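Right, small thread for anyone else who has inherited an office stationery supply. We moved our lot from Pruddale to the Serden building in February and I have been promising to deal with the clips ever since.

So, with a large pot of tea and the meeting table to myself for once, I have made a start!

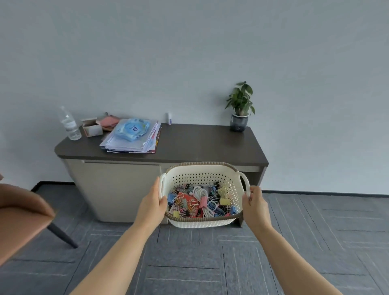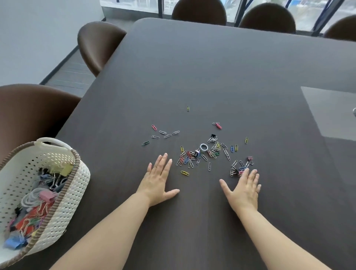 I do love a sorting job, I must admit, it's the nearest I get to jigsaws these days. My plan is paper clips by colour in old jam jars, binder clips in the top drawer, and the white basket with the brown rim goes back to being for post - which is what Gerasimos bought it for in the first place, bless him.

Kurniawati has asked for all the pink ones, and she did the Hennessy invoices for me last month, so pink ones she shall have.

If anybody in Gekthorpe has spare jam jars with lids (small ones, please), I'd be ever so glad of them. I have 5 and could happily fill more.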